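Kushwaha hand-guiding kit, reviewed by Maeve Cronin

We bought the Kushwaha kit in February for the bench at Trandthorpe. It is a pair of handles, a foot pedal and a wrist camera, and you use it to show an arm a job by hand and save each go as a demonstration.

Fitting took almost 50 minutes. The handles are light and the pedal is easy to find without looking. I recorded 16 demonstrations of picking up a square tray before my wrists had had enough.

The wrist view is the best part. With the fingers open on either side of the tray you can judge the gap well, and a can lying off to the right still shows at the edge. Pale rims stand out clearly on our grey table.

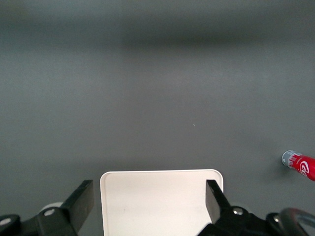 Remote control

Less good. There was a slight lag over our network and I threw away four recordings. Fiachra Lenihan had used the Lukura pendant before and got on with it better than I did - he keeps his moves short.

Worth buying for hand guiding. Three stars out of five.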